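Wurkanance Gripper Kit, reviewed: can it do chores yet?

Posted 13 April 2021 by Yaryna Kobzar

I've been waiting for a robot that will deal with my laundry since I was a kid, so when Wisport offered me two days with the Wurkanance I said yes before reading the rest of the email. It's a two-finger gripper kit with its own software, sold to small shops and to people like me who have more curiosity than floor space. The base kit costs $800.
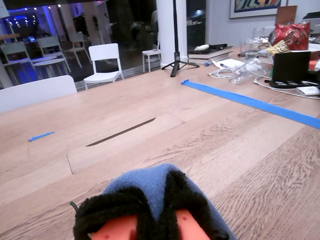
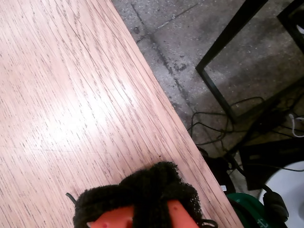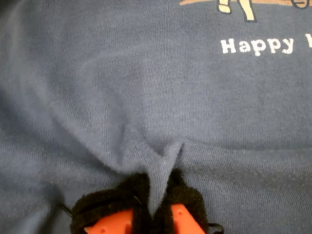
Handling cloth

Let me start with the good part, because it's really good! Give it a T-shirt and it can pinch up a fold and hold on. The black fuzzy pads over the orange fingers are my favorite thing about the whole kit. Hard plastic fingertips tend to skate over thin cotton (I tried the Demcombe gripper last July and it mostly petted my dish towels), but fuzz on cotton seems to catch, and I never once felt nervous about a favorite shirt getting chewed up.

Folding is a different matter. I gave it 12 shirts one after another and went for a walk. My best full fold took 51 seconds, with sleeves in and a nearly square result, and I clapped. Others came out more like a burrito. Heavy sweatshirts were hopeless, and so was anything inside out, which it will fold very carefully inside out.

Clearing a table

Mixed. Big, light things are fine. Clear cups are hard for it to find, and cables are a nightmare (they're a nightmare for me too). If your table looks like mine on a normal evening, plan on tidying up before the robot tidies up.

On the shop floor

My friend at Grewal packs aprons and tote bags all day, and I asked her what she'd want from one of these. Her answer was speed, then speed again. She can bag an apron while the Wurkanance is still deciding where the hem is. For one dull, repeated job with the same item every time, though, I could see it earning its spot on a slow line.

Small complaints

The pads pick up lint like crazy, so keep a stiff brush handy. The setup guide skips straight from unpacking to calibration, and I had to email Wisport to find the step in between. They answered the same afternoon.

Would I buy it?

For chores alone, no, my hands are faster and cheaper. For tinkering, absolutely, and I'm already pricing spare pads.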